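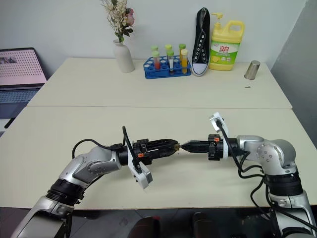 Home | Kitchen | Workshop | Laundry | Reviews

Tips for living with a two-arm bench kit

We have had the Maltutico pair on trial since March. A few things that help:

Push two tables together if one is too short. Check that the tops are level at the seam before you bolt anything down.

Keep spare items in a row along the back edge, tall things included. Leave the near table clear for the grippers.

Practice handovers with something small, and bring the fingers in close from both sides. Ours took 14 tries to set up.

Leave slack in the wrist cables. Tie them along the arm and check the ties every Saturday.

Set the speed to 40 percent for glass or ceramic.

The Mukik finger pads cost extra and wear well. The Punex ones were too slick for us.

Rental runs 470 a month, with a deposit of 2,000. Ask for the long power cord.

Last updated: March

Contact | Copyright Dobson Home Tips | Back to top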